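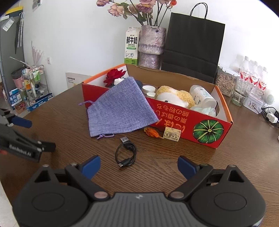 Table tidying trial, pre-run safety checklist
Site: Prandport, upstairs room
Checked by: Kekeli Addo
Date: 17 May 2023

I fill this in before we let a machine loose on any household job, and my comments have got longer every time. Margit Bárány has asked me to keep them in, so blame her. The job this time is clearing a cluttered table: small things into a box, leads coiled, breakables left well alone.

1. Table steady, no rocking
Pass. I leaned on each corner in turn. Good solid wooden thing.

2. Glass and ceramics out of reach of the arm
Fail. There's a drinking glass standing in front of the plastic bottles, and the vase of roses is right behind the box. Anything reaching over for the milk carton could catch those stems, and they're long. I'd move the vase to a shelf. Győző Bodnár wants it left where it is, as real homes have vases in silly places, and he has a point, but then I want the slow speed setting on for the whole run.

3. Liquids closed or removed
Not signed yet. Check the cap on every bottle and the top of the milk carton by hand, please, don't just look at them. Last December we had a puddle under the old Nadell arm and spent the afternoon with hairdryers.

4. Mains leads and adapters clear of the work area
Fail. Black cables in a tangle round the white power adapter at the right-hand end. Tape them down or take them away. I've no faith at all in a machine telling a live lead from a loose one — I've seen one tug a kettle flex quite happily.

5. Loose leads for the task
Pass. Just the short USB one, already in a loop. This is the bit I'm most curious about! Picking up a coil without it springing open is fiddly enough with fingers, and the Triltix software has only managed it when the plug was facing the right way.

6. Soft and crumbly items
Pass, with a grumble. The drawstring pouch is hanging over the front of the red box, and a cord is an easy thing to snag. The shrivelled orange pod next to it will probably go to bits if it's squeezed. No danger to anyone, but have a dustpan handy.

7. Container fit for use
Pass. It's an open cardboard box, a bit torn along the inside back edge. Fine for light things. Please don't let anybody put the bottles in it.

8. Finger pads secure and clean
Pass. Wiped them all and gave each a good tug. Aleksandra Bednarek has spares in the drawer.

9. Floor and walkway
Needs doing. Boxes on the floor in front of the metal cart, and the cart itself is crammed. Shift them before anyone walks backwards with a stop button in their hand.

10. Stop button tested
Pass, 2 presses, stopped dead both times.

So can it do the job yet? Parts of it, I'd say. I'd trust it with the plush toy and the lids today. The glass, no, and sorting what's rubbish from what's somebody's keepsake, certainly not — I'm not sure I could do that myself with a dried flower. Ferenc Bognár thinks we'll be leaving one alone with a table by next year. I'd still want to be in the room.

Result: hold until 2, 3, 4 and 9 are sorted, then ring me and I'll come up and sign.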